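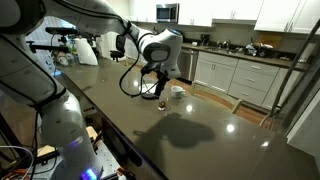

The letter from the clinic in Nelstead came in March. Starting next month, they no longer take the county health plan, and the 1103 of us on it have to pick a new doctor.

I called the plan office and waited on hold most of the morning. The woman who answered was polite and sent me a list of three clinics. One is full. One is in Vainio, which has no bus. The third is taking names.

My monthly payment stays at $537, so I'm paying the same for less. My neighbor Javiera Barrientos has it worse — her insulin refills go through the old clinic, and she was told to ask for paper copies of everything before the switch. I drove her over to get them and asked for mine too.

Ilgın Bozkurt from the county health board is taking written comments until the end of the month. I sent a page and a half, mostly about the bus. If you're on the plan, bring your card and your last bill when you sign up at the new place. They asked me for both.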